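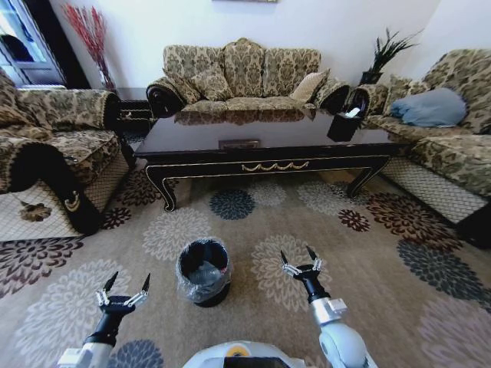
客厅一角：成套花纹沙发与深色茶几

类型片剧作 第8讲 悬疑片里的信息分配

课前请看完：《Brotberg》全片；《Trarkstead》第一集和第二集。没看完的同学可以听课，但课堂讨论部分会直接讲到结局。

一、这一讲的范围

上一讲讲的是开场，重点在人物怎样被带进案件。这一讲讲案件立起来以后，编剧怎样安排每一条信息交给谁、什么时候交。剧本课上常说的“节奏”有很大一部分属于这个问题。一场戏显得拖，多数时候跟台词长短关系不大，毛病出在观众已经知道的事情又被人物重新知道了一遍。

先把几个词定下来，后面都按这个意思用。

信息：能改变观众对案件判断的内容。死者的姓名一般不算，死者曾经改过姓名就算。

知情人：在某一时刻掌握某条信息的人物。观众也按一个知情人来算。

交付：一条信息从一个知情人到另一个知情人。交付可以靠说，可以靠看见，也可以靠推断。

回收：前面交付过的信息在后面产生作用。

“伏笔”这个词我们尽量少用。它在中文写作课里含义太宽，既指信息，也指道具，还指气氛，写分析作业时容易说不清。作业里一定要用的，请在第一次出现时写明指什么。

二、三种基本关系

观众与主角之间的信息关系有三种，教材里各有不同叫法，我们按最简单的来。

1. 观众与主角同步

主角查到什么，观众看到什么。多数破案故事以这种关系为主干。好处是观众容易跟着走，主角的误判同时是观众的误判，翻转时受到的影响也相同。难处在于主角必须一直在场。凡是主角不在的戏，要么删掉，要么变成别人向他转述，而转述的戏很难写。

《Brotberg》前半段严格同步。女检察员到镇上以后，没有一场戏离开过她。编剧Ákos Szalai在剧本里连她睡着时旅馆外面的动静都没有写，第二天早上她从前台的谈话里听出夜里来过人。观众跟她一样，只能从“来过人”三个字往前推。

2. 观众领先

观众比主角早知道。经典的讲法是桌子底下的炸弹，大家都听过，不再重复。要注意的是领先需要维持，维持要花戏。观众知道了而主角不知道的这段时间里，每一场戏都会被观众拿来问同一个问题：他现在发现了吗？如果连着几场都与这个问题无关，领先就白给了。

领先还有一种弱的形式：观众知道某人在撒谎，但不知道真话是什么。《Trarkstead》第一集里，邻居说自己整晚在家，而片头已经给过他在码头的镜头。后面他每次开口，观众都会留意措辞。他撒谎的原因到后面才交代，而且与命案没有关系。这种处理风险不小，课堂讨论时会专门谈。

3. 观众落后

主角知道而观众不知道。短时间的落后很常见，比如主角看完一封信，脸色变了，镜头不给信的内容。长时间的落后要慎用，主角既然是观众的眼睛，长时间瞒着观众就需要一个叙事上的理由。常用的理由有：主角换成了旁观者（助手、记者、家属），观众跟的是旁观者；主角自己记不清；叙述时间被打乱，观众看到的顺序和主角经历的顺序不一样。

《Hatside》用的是第一种。案子由一名退休警员重查，全片却跟着他的女儿。女儿在厨房里听见父亲打电话，只听到半句。观众的落后有了着落，没有人觉得编剧在藏东西。

三种关系在一部片子里会轮换。轮换的地方往往就是段落的边界，作业里划分段落时可以从这里入手。

三、信息表

信息表是这门课要求掌握的工具，期末剧本必须附一份。做法如下。

横向写场次，纵向写知情人，观众单独占一行，放在最上面。每条信息编一个代号，用字母就行。某人在某场得到某条信息，就在对应的格子里填代号。得到的是错误版本，代号后面加一撇。

填完以后看几件事。

第一，观众一行有没有长段空白。空白超过三场，就要检查这几场在做什么。人物戏可以有空白，但要清楚自己是在写人物戏。

第二，同一个代号在相邻场次里重复出现几次。重复说明有人在转述。转述时如果听的人反应平淡，这场戏多半可以并掉；听的人反应激烈，可以保留，但观众已知的部分要尽量短，从反应写起。

第三，带撇的代号在哪里被纠正。错误信息一直没有纠正，有时是作者有意为之，多数时候是写漏了。

第四，凶手一行。凶手从开场起就握有关键信息，这一行最容易被偷懒写成“全部”。请逐场写清楚他得到的新信息，也就是他对调查进展知道多少。凶手的行动应当由这一行推出来。许多剧本里凶手在后半段忽然变得料事如神，原因就在这一行没有填。

拿《Brotberg》填一遍，能看出第19场是全片信息关系的转折。在此之前观众与检察员同步。第19场里档案员在她离开以后把一页登记簿抽了出来，镜头第一次留在了她走后的房间里。从这一场起观众领先。整部片子没有用音乐或者字幕提示这个变化，只靠镜头留下来这一个动作。

同学们在往年作业里常把这一场写成“档案员的动机显露”。动机在这一场里没有显露，我们只知道他抽了一页。请把看到的和推断的分开写。

四、交付的方式

1. 对白交付

最省事，也最容易写坏。写坏的常见情形是两个都知道的人互相讲给观众听。改法有几种：让其中一人确实不知道；让两人对同一件事的版本不同，为版本争起来；把信息拆开，一半说出，另一半从对方的打断里听出来。

审讯戏属于对白交付里的特殊情形。审讯中的提问也在交付信息，警方问什么，等于告诉对方警方掌握什么。《McKinnon》里的长审讯写得比较好，嫌疑人答得很少，却从提问的顺序里听出警方还没有找到那辆车。这场戏表面上是警方问嫌疑人，信息实际上反着流。填信息表时，请在嫌疑人一行把他从问题里听来的内容也填上。

2. 视觉交付

镜头给到一件东西，观众自己得出结论。写剧本时应写清楚东西在哪里、人物有没有看到。“镜头推近花瓶”这样的写法在剧本里可以少用，写成“她把花瓶挪开，底下的灰是圆的一圈”，导演自然知道要给什么。

视觉交付有一个限度，观众会漏看。关键信息只靠画面给一次，要准备好有一部分观众没有接到。可以在后面用别的方式再给，但再给的时候应当带上新的内容，避免单纯提醒。

3. 缺席交付

应当有的东西没有，应当来的人没来，应当响的电话没响。缺席要先建立常态，观众先知道每天都有，才会看出今天没有。《Trarkstead》里渡船每天傍晚靠岸，第一集里出现了两次，都没有强调。到第二集傍晚的戏里没有渡船，人物也没有提。看出来的观众会多得到一条信息，没有看出来的也不影响理解，后面码头工人会说到停航。

4. 误交付

人物得到了错误版本。误交付要有来源，是谁在骗，还是谁看错了，编剧自己要清楚。同一部片子里误交付太多，观众会停止相信任何信息，推理的兴趣也就没了。

五、嫌疑人的数量与次序

嫌疑人没有固定的数量。需要控制的是同一时间段里观众在认真考虑的嫌疑人有几个，一般两三个比较合适，再多就记不住各自的理由。

次序上常见的写法是一个接一个排除，每排除一个，引出下一个。这种写法清楚，但容易变成走流程，观众知道影片还剩很长时间，就不会相信眼前这个人是凶手。可以考虑的调整：

让某个嫌疑人被排除的依据本身有问题，后来重新回到名单里；

让排除某人的过程暴露出另一件与命案无关、但对主角有影响的事；

让两个嫌疑人的证词互相支撑，动一个就要动另一个。

《Brotberg》用的是第三种。旅馆老板与兽医互相作证，检察员怀疑兽医的时间线，却没有意识到旅馆老板的不在场证明同样只靠兽医。导演Vilho Valtonen在拍摄时把两人的证词安排在同一间屋里，坐同一把椅子，机位相同。观众即使没有从逻辑上想到，也会从画面上把两人联系起来。

六、以真实案件为底本时的限制

选择改编方向的同学请注意这一节。

真实案件里的信息次序往往不适合直接搬进剧本。关键证据可能很早就有了，多年没有人看；也可能到最后都没有一个清楚的结果。编剧可以调整观众得知的次序，但在片中人物得知的次序上做改动要慎重，这一改就改变了各人在案件里的责任。一名警员在事实上早已看过报告，剧本里写成后来才看到，观众对他的评价会完全不同。

涉及未成年人、家属和最终被判无罪者的，本课作业一律更换姓名与地名，更换后的设定要保证看不出原案。不接受只换姓氏的写法。

没有结论的案件，结尾可以不给结论，但信息表里观众一行必须是满的，也就是说观众知道的应当不少于片中知道得最多的调查者。结论空着可以，已有的材料压着不给，观众会认为自己受了骗。

陪审团、法庭程序等内容各地差别很大，写之前要确定故事发生在哪里，程序按当地的来。把甲地的庭审搬到乙地，是改编作业里扣分最多的一项。

七、未来背景的案件

有同学问科幻背景下怎么处理。原则相同，多出来的一步是先让观众知道那个世界里什么算证据。故事设在2050年，监控和记录的能力与现在不同，观众不知道“查不到”在那个年代是正常还是反常。开头要用一件小事把标准立起来，比如主角丢了钥匙，看他能不能立刻调出自己走过的路。标准立好以后不能再改，到了关键处忽然冒出一项此前没有提过的技术，等于取消了前面的推理。

八、课堂讨论题目

先分组，每组选一题，下半节课汇报。

（一）《Trarkstead》第一集片头给出邻居在码头的镜头。假定把它挪到第二集结尾，前面哪些戏需要改写，哪些戏可以不动？

（二）《Hatside》中女儿听到半句电话，后来补全的另外半句与多数观众的猜测不同。列出观众当时可能作出的两种补法，说明影片分别用哪场戏来支持或削弱它们。

（三）《Brotberg》第19场如果删去，检察员后面的行动还成立吗？观众的信息关系会变成什么样？

（四）《McKinnon》的长审讯里，警方有一个问题是故意问错的。找出来，说明问错的作用。

汇报时不用复述剧情，直接从信息表讲起。

九、作业

任选一部本学期片单以内的影片，截取连续的段落，做一份信息表，并附分析。要求：

段落内至少发生一次信息关系的转换，在表上标明转换的场次；

分析部分写看得见、听得到的内容时注明场次，写推断时注明是推断；

指出段落里一处你认为可以合并或删去的交付，写出改后的场次安排，不必写成完整对白；

引用剧本的，注明是拍摄稿还是出版稿。《Brotberg》两种稿子的场次编号不一致，以课程网页上的拍摄稿为准。

选做：把同一段落从凶手的视角重排一次，场次总数不变，写出观众一行的变化。做选做的同学可以免交第9讲的短评。

提交格式为表格和文字各一个文件，文件名写学号和片名。手写的表格请拍清楚，代号认不出的会退回重交。

十、下一讲准备

下一讲讲证人，重点是同一事件的多次陈述。请先看《McKinnon》后半部分，留意三次陈述里雨从什么时候开始下，以及陈述人当时各在什么位置。图书馆的放映室每晚7点以后可以借用，借用时在前台登记片名和人数。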